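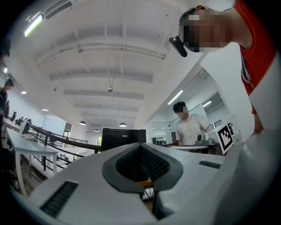
Belmiro Patrício escribió:
> Leí el aviso de Kostness y no me queda claro si el fallo es mecánico o del registro. Si la pinza se cierra sola con alguien cerca, hay que parar todas las unidades, también las de Tavares. Si lo que se pierde es la posición, basta con descartar las tomas malas. ¿Cuál de las dos cosas es? ¿Y hubo algún dedo pillado?

Belmiro, lista:

Es lo segundo, y nadie se hizo daño. La pinza es de mano, no lleva motor y no puede cerrarse por su cuenta. El fallo está en el seguimiento: el registro da la pinza por abierta cuando el operador la tiene cerrada, y unos fotogramas después la posición salta de golpe. Un brazo que reproduzca esa toma soltaría la pieza en el aire, y por eso lo tratamos como asunto de seguridad y no como simple ruido.

Revisamos las 3,126 tomas del lote. El salto aparece en 36, todas de las 2 unidades que pasaron por el taller de Drukwood para cambiarles el soporte de la cámara. El tornillo trasero quedó sin fijador y el soporte cede al inclinar la pinza hacia arriba. Con la pinza horizontal no se nota, y así era como hacíamos la calibración, de modo que las dos la pasaban sin avisos.

Intenté reproducirlo en Brarnlow con una unidad sin tocar y no lo conseguí. Con una de las reparadas salió al cuarto intento. Adjunto el registro y una captura de la sala. 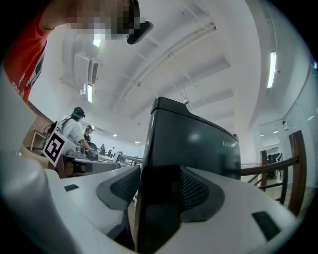 Pinza en mano, vista hacia arriba. Al fondo, el banco con el marcador.

Hasta nuevo aviso:

- Las dos unidades reparadas quedan fuera de servicio. No las apretéis vosotros, quiero medir la holgura antes.
- Las 36 tomas están en cuarentena. No las borréis.
- Nadie reproduce en un brazo tomas de este lote sin pasar antes el filtro de saltos.
- La calibración se hace en horizontal y también inclinada.

Queda una duda. El filtro marca saltos grandes, pero una deriva lenta se le escapa, y no sé si tenemos alguna. Si alguien de Tavares guarda registros en bruto anteriores al cambio de soporte, que me los mande.

Los soportes nuevos llegan en mayo.

Lukian Sydorenko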